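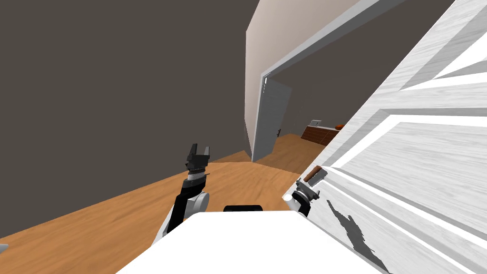 La pinza derecha del robot cierra sobre el tirador marrón de una puerta blanca, en el entorno simulado del proyecto Plotorari.

Skirkermont presenta Plotorari, un sistema para enseñar tareas domésticas a robots de dos brazos mediante control remoto

Diciembre de 2025

Abrir una puerta es una de esas cosas que hacemos con una bolsa en la mano y la cabeza en otra parte. Para un robot de dos brazos sigue siendo un problema estupendo: hay que acercarse sin chocar, encontrar el tirador, agarrarlo con la orientación correcta y después mover todo el cuerpo al mismo tiempo que la hoja. El laboratorio Skirkermont presenta este mes Plotorari, un sistema que permite a una persona mostrarle al robot cómo se hace, guiándolo a distancia dentro de una vivienda simulada.

El funcionamiento es fácil de contar. La persona que opera sostiene un mando en cada mano y ve lo que tiene delante el robot virtual. Al mover las manos se mueven los brazos; al apretar el gatillo se cierra la pinza. La base se desplaza con dos pedales, una solución que llegó tras muchas pruebas con palancas y que ha gustado mucho a quienes pasan horas en el puesto. Cada intento queda registrado de principio a fin: posiciones de las articulaciones, apertura de las pinzas, movimiento de la base y vista del robot.

Con esas grabaciones se entrena después un modelo, al que el equipo ha llamado Khúc, que aprende a repetir la tarea por su cuenta en habitaciones que no ha visto antes. La primera entrega de Plotorari reúne 400 demostraciones repartidas en 14 tareas, desde abrir y cerrar puertas hasta recoger objetos pequeños de una encimera y llevarlos a otra habitación. En ellas han participado nueve operadores, varios sin ninguna experiencia previa con robots.

«Lo que más me emociona es ver cómo cambia la forma de moverse de la gente en una sola tarde», explica Tươi Lò, responsable de demostraciones en Skirkermont. «Al principio todo el mundo va directo al tirador y se queda con el codo del robot contra la puerta. Luego empiezan a colocar la base un poco de lado, a dejar sitio para el giro, a usar el otro brazo para pensar – sí, hay quien lo mueve mientras decide – y esas pequeñas decisiones son justo lo que queremos que el modelo aprenda».

El equipo ha querido conservar también los intentos torpes. Una demostración en la que la pinza resbala, retrocede y vuelve a probar se guarda con una etiqueta propia y entra en el entrenamiento con un peso distinto. Según Lò, Khúc se recupera mejor de un mal agarre desde que se incluyeron esas correcciones, sobre todo en los tiradores cortos, donde hay poco margen para cerrar los dedos.

Las puertas ocupan un lugar especial en esta primera fase. Obligan a coordinar brazo y base, tapan buena parte de la vista cuando el robot está cerca y cambian mucho de una casa a otra: hojas lisas o con molduras, tiradores cortos o largos, apertura hacia dentro o hacia fuera. El simulador varía todo eso entre sesión y sesión, además de la luz, las sombras y el color de las paredes, de modo que ninguna persona opera dos veces exactamente en la misma vivienda.

Trabajar primero en simulación permite, además, empezar de nuevo con un solo botón. Reiniciar una habitación lleva unos 5 segundos, y quien opera puede probar un agarre raro sin miedo a estropear nada. El paso al robot físico está previsto para abril en el taller de Gavdale, socio del proyecto, que está montando un pequeño apartamento de ensayo con puertas, cajones y una cocina sencilla. Allí se usarán los mismos mandos y los mismos pedales, y los operadores de esta primera fase serán también los primeros en probarlos.

«Tenemos muchísimas ganas de sentir una puerta de verdad al otro lado», añade Lò. «En el simulador el peso de la hoja es un número que elegimos nosotros. En Gavdale habrá bisagras duras, una corriente de aire, un suelo que no está del todo nivelado. Vamos a tener que enseñar algunas cosas otra vez, y me parece la parte más bonita del trabajo».

Skirkermont pondrá las grabaciones de Plotorari a disposición de universidades y centros de formación profesional que lo soliciten, junto con el manual del puesto de control y una guía para grabar tareas nuevas. Los centros interesados podrán proponer además sus propias tareas para la segunda entrega. Entre las que ya están sobre la mesa figuran doblar paños, vaciar un escurreplatos y cruzar una puerta llevando un objeto en la otra pinza.

Sobre Skirkermont
Skirkermont es un laboratorio dedicado al aprendizaje por demostración en robots de dos brazos. Desarrolla herramientas de control remoto, simulación y registro de datos para tareas en el hogar.

Contacto de prensa
Departamento de comunicación de Skirkermont
Las solicitudes de entrevista y de acceso a las grabaciones se atienden a través del formulario de prensa de la web del laboratorio.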